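June, after lunch, shop notebook

Okay, picking up the felt dye tests again, because last week's page is mostly coffee and I can't read my own ratios.

Where things stand: the walnut hull bath is finally giving me the brown I wanted. I let the hulls soak way longer than Xolani told me to (sorry, Xolani) and strained them twice through old pillowcase cotton. 200 grams of Jamard wool batting went in after a good long presoak. The batting came out even all the way through, no pale heart in the middle when I pulled a tuft apart. Very happy with that!

The madder is another story. I think I let it get too hot again. Everything over on that side of the rack is leaning brick instead of the red on the Kulbridge sample card, and the second skein is worse than the first. Xolani Sibiya says our tap water could be part of it and that a pinch of chalk would help. He's probably right, he usually is about water. I want to try it both ways in the same afternoon so I'm not comparing against my memory.

Bath notes, so I stop guessing:

- Madder, bath 2: alum mordant, nearly 30 minutes at heat, then I got a phone call and lost track. Don't count this one.
- Walnut: no mordant. Left overnight with the lid on. Stinks, but it's a good stink.
- Onion skin: used up the bag from the Swanepoel cafe. Bright gold, a bit loud for the slippers, lovely for the trim.
- Swatch 409 is the onion one dipped in the leftover iron. Goes to a mossy olive. I keep picking it up and looking at it. More of this please.

Felting shrinkage is still bugging me. The walnut batch pulled in more side to side than top to bottom, and I'm pretty sure that's my layout and not the dye. I always lay the last layer in the same direction when I'm tired. Next round I'm going to put a scrap of yarn on top to mark which way it goes, and write it down before I wet anything out. Also need to cut the resist template bigger. The last pair of slippers would fit a doll.

Oh, and the new soap is fine. Less foam, rinses quicker, my hands don't hate me. Keep buying it.

Rest of the page is the boring stuff. Xolani wants sound on the little felting video for the Dradier craft fair, so we talked about levels for a bit: his voice on one slider, the water noise on another and pulled way down.
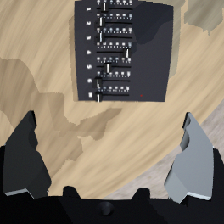

## To do before the next dye day

- Chalk! Ask Xolani how much he means by a pinch.
- Two small madder pots side by side, one with, one without. Thermometer clipped on BOTH.
- Move the phone to the other room.
- Label the iron jar, it looks exactly like the tea jar.
- Redraw slipper template, heel especially
- More onion skins from Swanepoel if they've saved any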